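Subject: Re: [house-care] Small rooms with tile floor: which way to sweep?

Dear Pádraig, dear all,

Thank you for the question, and excuse me that my answer is long. I wanted to write only two lines, but then I saw that we don't do it the same way in our house.

Pádraig Phelan wrote:
> We have 22 small rooms to get ready before the summer guests, nearly
> all with white tile and one bed. Kevin Hanrahan starts at the door and
> pushes everything to the back. I start at the bed and finish at the
> door. We both end up with a line of dust that will not go in the pan.
> Also, does anyone still use a dustpan with a long handle, or is it
> better to kneel down with a small one? And where do you keep the bin
> while you sweep?
> Pádraig

I will answer in a different order, the bin first, as it decides the rest for me.

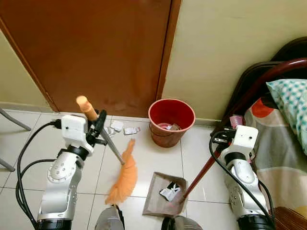
Skosero, Jun 20, 2021

The red bucket stands at the back wall, next to the corner of the door, and I like this place for it. In a small room the scraps travel toward the door anyway, with the feet and with the air when somebody opens. You see the little white papers on the floor in front of the threshold. If the bin is on the other side of the bed, you carry a full pan across the tiles you have just swept, and paper is so light that it flies out when you turn.

So my direction is yours, Pádraig, from the bed to the door. Kevin's way can be good in a long corridor, but not where there is a bed at the back and you must pull all the dust out from under it again.

Before the broom I take up everything that can be rolled or lifted. Zerrin Güneş wrote to this list in May that she puts mats outside the room completely, and she is right if there is a hall to put them in. If there is not, roll the mat tight and stand it up.

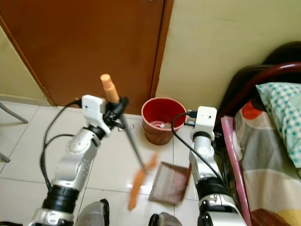
565 words

The pink mat is rolled and leaning on the side of the bed, which is all right for the middle of the floor. For the strip along the bed you have to move it one time, and the dust likes exactly that strip. Please look also that the sheet does not hang down to the tiles on the side where you sweep. I tuck it under the mattress for ten minutes and pull it out after.

About the bristles. For tile I prefer them soft and a bit long, with short pulls in one direction. When you push hard, the ends bend and throw the small pieces forward, and then you chase them in the whole room. With the joints between tiles I go across and not along.

Now your question about the pan. I use the long handle for my back, but I keep the small one for the last line of dust. Put the edge of the pan down flat, sweep over it, move the pan back by the width of a hand, and sweep again. Three times is usually enough for me. If the line is still there, look at the edge: my old Sinero pan was bent in one corner and I had been angry with the broom for a whole winter. 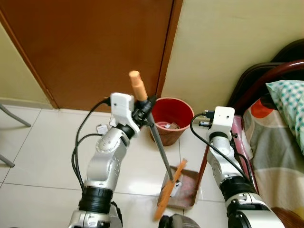 Orange broom and brownish dustpan, white tiles.

A metal pan should be wiped dry before it goes back in the closet. I forgot this often, and rust leaves marks on white tile that need lemon juice and patience. Gearóid Mac an tSaoi asked me once if paint helps. It helps for one season, then it comes off at the edge, and the edge is the part that works.

For Pádraig only: the store in Paten had long handles that fit up to 55 different heads, he told me. I have not tried it. If you go there, can you ask if they sell the rubber lip separately? I would take two.

With kind greetings,
Elīna Luik

P.S. The person who borrowed the window cloths from the shelf in room 5, please bring them back when you can.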